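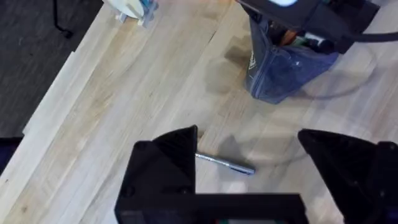

Pacita Macaraeg asked under our last notice whether the school portrait job is still open, whether you need your own camera to apply, and whether someone who has only ever photographed relatives would be wasting their time.

The job is open again for the fall season. You do not need your own camera. Some of the people we have kept longest had never been paid to take a picture before they came to us. The full notice is below, with the parts people keep asking about spelled out.

School Portrait Photographers and Photo Day Assistants
Ahonen School Portraits, Brulham
Seasonal, with paid training in May

Ahonen takes individual portraits, class groups, team pictures and senior portraits for public and private schools in Brulham and Skotton. We have 105 school days booked for the coming year. Most are elementary schools. We are hiring both photographers and assistants, and you may apply for either or both on the same form.

What photographers do

You arrive before first bell, set up a backdrop, two lights and a stool, and photograph students as their classes come down. Each child gets a few frames and then the next one sits. You need to be able to get a natural expression out of a five-year-old who does not want to be there, and out of a fourteen-year-old who wants to be there even less. Lighting and camera settings are fixed by us and are the same at every school, so parents who order each year get matching prints.

You will also shoot class groups on risers, in the gym or outdoors depending on the school. One photographer at each school stays for make-ups until the office releases us.

What assistants do

Assistants check names against the class list, scan the order card, straighten collars and comb hair if the child says it is all right, and keep the line moving. They also help pack the van. A backdrop stand and light case together weigh 77 pounds on the cart, and there are schools in Skotton with steps at every entrance.

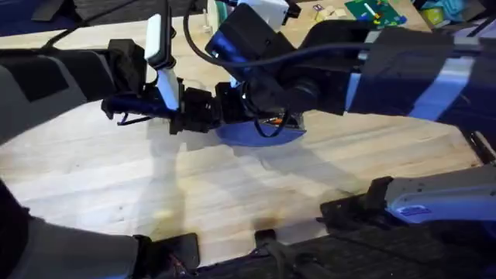
BRULHAM, 26 Mar 2019

Pay and hours

Assistants start at $12 an hour. Photographers are paid a day rate based on enrollment, and the rate sheet is sent to you before your interview. Set-up, pack-down and driving time between schools are paid. Driving from your home to the first school is not.

A normal day starts at 6:45 a.m. and ends by early afternoon. The season runs from the end of August to Thanksgiving, with a shorter run in spring for teams and caps and gowns. We ask for at least three days a week during the fall. You can tell us in advance which days you can't work, and we will hold to it. If you have a second job or children to collect after school, say so on the form. Many of our crew do.

Requirements

You must be 18 or older and have a high school diploma or equivalent. You need a valid driver's license and a car that will get you to Skotton in bad weather. Every person who enters a school with us has to pass a background check and fingerprinting, and we pay for both. Plan on standing most of the day.

For photographers, we ask for 5 portraits you have taken of people who are not professional models. Phone pictures are accepted. Please don't send landscapes, pets or heavily edited work. We look at whether the eyes are sharp and the person looks comfortable.

Spanish is useful at several of our schools and adds to the hourly rate.

Training

Training is held in May at the Brulham studio and lasts four days. Cameras, lights and tethering laptops are supplied. Order cards and image matching are handled in Mivum, which takes most people a morning to learn.
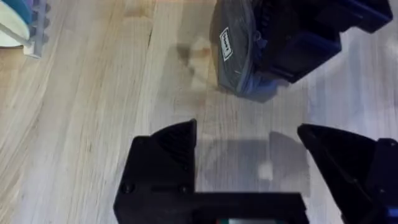
On the last two days you will work a practice line with staff families and then shadow a crew at a real school. Training hours are paid at the assistant rate for everyone, including photographers. If you worked for us last year, you only need to attend the Mivum session, as the card scanning has changed.

Dress is black pants, a plain collared shirt and quiet shoes. We provide the badge and apron.

How to apply

Pick up a form at the studio counter or ask for one by phone. Return it with the names of two references who are not related to you. Photographers should include their portraits as prints or on a USB drive, labeled with their name. Drives are returned at the interview.

Interviews take half an hour. Photographers will be asked to take a portrait of one of us using the studio set-up. Applicants not chosen for the fall can ask to be kept on the list for spring teams.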